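Nurmi bath towel, gray – 3 months in

Posted by Bushra Paracha, 09/08/2026

I bought two of these in March to replace a set that had gone stiff and scratchy. I went with the large size in gray. Nurmi lists the fabric at 500 gsm, which puts it in the middle of the range. I have owned heavier towels and didn't like how long they took to dry on the rail.

The terry is soft and a bit fuzzy on both sides. It was fuzzy out of the package too, and the first two washes left plenty of gray fluff in the dryer filter. Wash it apart from anything dark until that settles down. Mine still picks up lint, and dark specks show on this shade more than I expected. A quick shake gets most of them off.

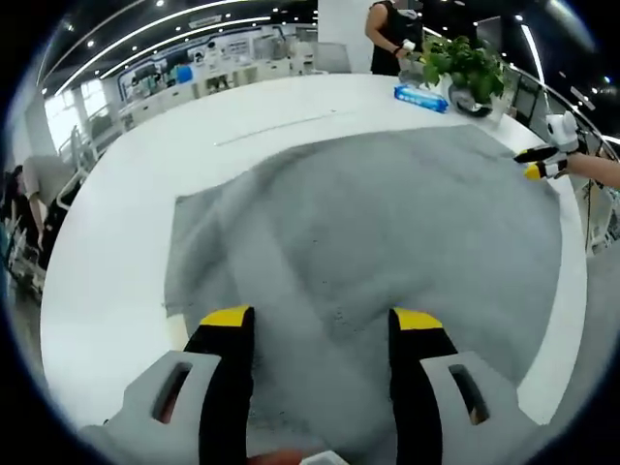

Folding is easy enough on a table, less so standing up in a small bathroom. It is long, so I fold it in half twice and then in thirds, and it fits a standard shelf that way. The creases stay in for a while if it sits at the bottom of a pile.

Drying off with it is fine. It soaks up water well after the third wash, not so well before that. The hanging loop is sewn in firmly on both of mine, and the hems have stayed flat. One has a pulled thread near a corner – my fault, a zipper caught it in the machine.

I paid a little more than I did for my old Jomelel towels, and these are softer. I would buy them again, probably in a lighter color.

4 out of 5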